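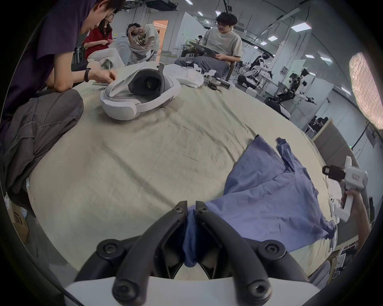
Fusville clothing bank to move to larger space on Gerarside Road

2022-06-13

The Fusville Clothing Bank will leave the basement of the old post office at the end of the month and reopen in a former carpet store on Gerarside Road, the group said Monday.

The new space has ground-floor access, a loading door at the back and parking for customers. The basement can be reached only by a flight of stairs, which has kept some older residents and parents with strollers from using the service.

"People have been calling from the sidewalk and asking us to bring a bag up to them," said Orlando Correa, who manages the clothing bank. "We do it, but they don't get to choose anything for themselves that way."

The clothing bank gave out clothes to 169 households in January, its busiest month so far. Most of the demand was for children's coats, work pants and plain shirts. Correa said demand usually drops in spring but has stayed high this year, and that the basement has run out of room for winter stock.

Rent on the Gerarside Road building will be paid for the first 22 months by Majimbun, a furniture maker based on the edge of town. The company is also giving the clothing bank its old shelving. After that the group will have to cover the rent itself - it plans to hold two sales a year of items that do not suit its regular customers, such as formal wear and costumes.

The basement will stay open on its normal schedule until the move. No donations will be accepted during the last week of June, and bags should not be left outside either building. Clothes left on the steps last fall were soaked by rain and had to be thrown away.

What to donate

Clothes should be washed, dry and free of holes. T-shirts and button-up shirts in adult sizes are always needed, and they should be folded flat, with the sleeves tucked behind, so they can go straight onto the shelves. Pants should be folded in half at the waist. Shoes must be tied together in pairs. The group does not take underwear, pillows or single socks.
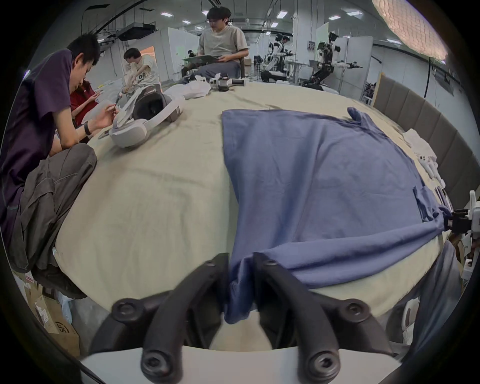 Opening hours

From July, the clothing bank will be open Tuesday and Thursday afternoons and Saturday mornings. The Saturday hours are new. Visits will be limited to 30 minutes when the store is busy, and each household may visit once every 60 days. That rule has not changed, but exceptions are made for house fires, new babies and people starting a job.

No proof of income is needed. First-time visitors fill out a short card with their name, the town they live in and the sizes they are looking for. Residents of Irora, which closed its own clothing closet last year, may use the service on the same terms as people from Fusville.

The number 4 bus stops across the street from the new building. Anyone with a van who can help on moving day is asked to leave a note at the front desk of the Fusville library.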